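From: Tonantzin Salinas
To: Grallano Growers list
Subject: Re: Weigh-off entries, squash and gourd classes

Dear members,

Thank you for the questions received so far. The scale at the Ostow hall has been recertified and will accept entries up to 663 pounds. Heavier fruit must be weighed at Divudside, where the forklift is available.

On March 22, Guido Amato wrote:
> Our club at Gallegos expects to bring 29 entries.
> Last season a squash of 489 pounds was moved to
> the damaged class for a soft spot at the stem.
> Does the same rule apply this year?
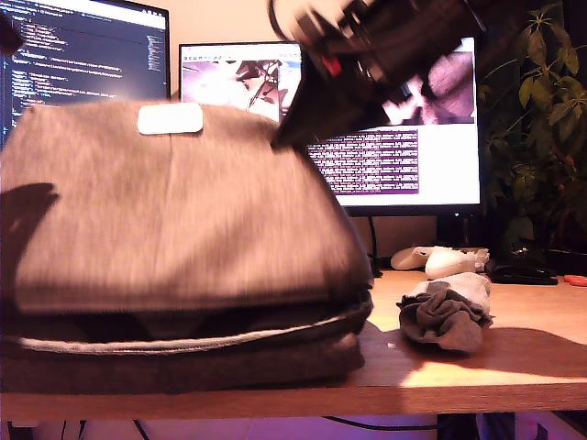 The rule stands, with one change. A soft spot will place an entry in the damaged class only if it breaks through to the cavity. Two judges must agree, and their finding will be written on the entry card – growers may ask to see it before the weighing closes.

Clubs sending more than one truck should give us the number of vehicles in advance.

Sincerely,
Tonantzin Salinas
Entries Secretary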